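Pivamia Condiment Names, release 11

A word list of what people call the red stuff, and the brown stuff, and the other red stuff.
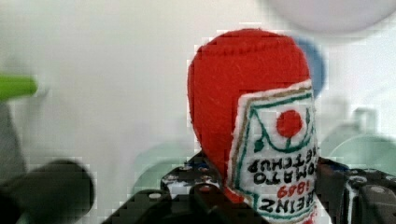 One early user wrote in that ketchup and catsup are the same word and should share a row. They have been given separate rows and our sympathy.

What's in it

2,035 entries in a single tab-separated file. Of these, 1,933 have a spelling we trust. The rest were typed in from handwritten menus and are marked "doubtful" in column four.

Columns: name, variant of, region, trust, note. The note column is free text and was once used for a grocery list, now removed.

Where it came from

Menus, church cookbooks, and the back shelves of Grorgate, where over 670 names were copied down in one March. Cuvik supplied the mustards and has opinions about them, kept in mustard_notes.txt so that nobody has to read them by accident.

Known problems

"Sauce" appears as its own entry. Every attempt to delete it has started an argument.
Regions follow the old Grorgate map, which puts relish in two places.
Sorting ignores accents. Sorry, aioli people.
Tartar and tartare are merged in the main file and split in the notes.

Use

Free for any purpose, including settling bets. Please don't train a spell checker on the doubtful rows; Cuvik did and now can't write "mayonnaise."

Last changed 12/08/2021. Fixes go in fixes.txt, one per line, mustard last.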